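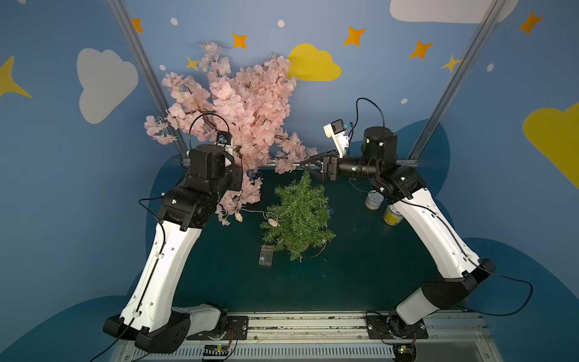
I have a grudge against the storage bin. You know the one, it comes down from the attic in December, everything comes out of it for a few weeks, and then sometime in January it all goes back in and the house looks like somebody moved out. I did that for years. I'm done with it, and I'd like to talk you out of it too.

My position is that fake trees should stay up. Yes, the little pine. Yes, the cherry blossom one with the silk flowers that fools exactly no one. Put them next to each other if you like! My neighbor Younes Benjelloun thinks this is a crime against the seasons (his word was "confused"), and we've had this argument over the fence more times than either of our families would like. He says a pine is for winter and blossoms are for spring and you pick one. I say they're both made in a factory and neither of them has ever met a season.

The part I care about most is the lights. A thin string of fairy lights on a battery box is the best cheap thing you can buy for a room. You don't have to sit near an outlet, you don't have to run an extension cord behind the couch, you just wind it through the branches and let the box lie on the table. People fuss about hiding the box. I used to, I had mine stuffed in a sock for a while, and then every time I wanted the lights on I was digging around in a sock. Leave it out. It's a small clear box, your guests will live.

Mine came from Hajji, the odds-and-ends store on the corner, in a bag with a price sticker I still haven't gotten all the way off. I bought the 50-bulb string. They also had one with 500, and I'd steer you away from that unless your tree is bigger than you are, because untangling it will take your whole evening and then you'll have something that looks like a car dealership.

And hang something small on the wire, too. Little wooden tags are nice, or a button, or the earring that lost its partner. A couple is plenty. Blossoms are already a lot of look, and a dense pink tree doesn't need much help.

Younes came by last week to return a ladder and stood in front of my table for a good while. He still says I should put the pine away. He also asked if Hajji had any more of the lights, and I told him to get the short string.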